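Hélène Chan
A thread on sorting with two hands, and the thing we finally got to work. Get a coffee, I'm going to ramble.
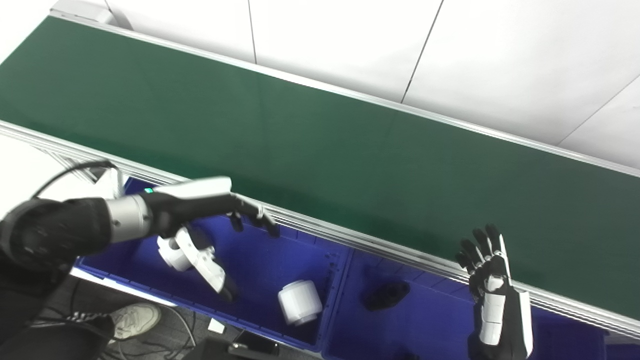
Vol. 2, Issue 5, p. 10
Sep 20, 2021

1/ Two blue bins under a green belt, and a pair of hands that I have spent more time with this year than with most of my family. The write-up is in the new issue of the Cutberg lab bulletin (page number up top), but the bulletin version is very dry and I wanted to tell it properly.

2/ The question we started with is simple to say. When a robot has two hands and two bins in front of it, how does it decide which hand goes first? People never think about this. You reach with whichever hand is closer, or whichever one isn't holding your sandwich, and the other one sort of gets out of the way by itself.

3/ Our old method, which we called Lightfoot, planned both arms together from start to finish. Every joint on both sides, one big plan. It was lovely on paper and it took forever, and if an object rolled a little to the side you had to throw out the plan and begin again. White round things roll. I have strong feelings about white round things.

4/ So Réjean Boychuk (my co-author, and a far more patient person than I am) asked why we were planning the second arm at all. Why not let one hand do the reaching, and give the other a short list of places where it is allowed to wait? That question became Curari, and it's most of the paper, if I'm being fair to him.

5/ The waiting poses turned out to matter a lot more than I expected! My first idea was to park the idle hand way out to the side. Safe, sure, but then it has such a long trip back that you lose all the time you saved. The one we like best is upright, palm open, fingers spread, standing over its own bin. It looks like it's about to ask a question in class. I've grown fond of it.

6/ Meanwhile the reaching hand comes in low over its bin with the fingers a bit curled and the thumb hanging down. We let the thumb lead. For something lying on its side near a bin wall, getting the thumb into the gap first gave us far better grasps than coming straight down with everything at once.

7/ Okay, results, because somebody always asks in the replies and they're right to. We ran 204 picks with each method, same objects, same bins, starting positions shuffled. Curari finished the set in a little over half the time Lightfoot needed. Dropped objects were nearly the same for both, so the speed didn't cost us there, and I was very relieved when I saw that column.

8/ What it did cost us: objects that really need both hands. Curari is bad at these. It can hand off, but it does it slowly and with what I can only call reluctance. If your work is mostly big floppy packages, please don't switch on my account.

9/ Dark objects were the other sore spot. A black lumpy thing lying flat on the floor of a bin gives the vision side very little to go on, and our grasp guesses there were noticeably worse. Réjean thinks it's a lighting problem. I think it's a depth problem. We have agreed to be polite about it until November, when we run the next round.

10/ A few people wrote to ask about the belt, so let me say it here. None of the picks in this paper are from a moving belt. Everything starts in a bin. The belt is where the objects are supposed to end up, and the plan is to have it running for the next study, which will make the waiting hand's job much harder (it'll need to know when to stop waiting).

11/ Small practical note for anyone building something similar: spend a whole afternoon on your cables before you spend one on your planner. Ours loop over the top of the arm, and we had to leave more slack than looked tidy. With the shorter loop we had before, the wrist would tug at the end of a long reach and we blamed the software for weeks. Weeks!

12/ The Unine group was kind enough to read an early draft and pushed us to report the failed picks one by one, by object. It made the table twice as long and the paper much better. Thank you, and sorry for all the emails.

13/ If you'd like the waiting poses as a plain list, reply here and I'll send them over. Réjean is cleaning up the rest of the code and would like me to stop promising people dates, so I won't give one.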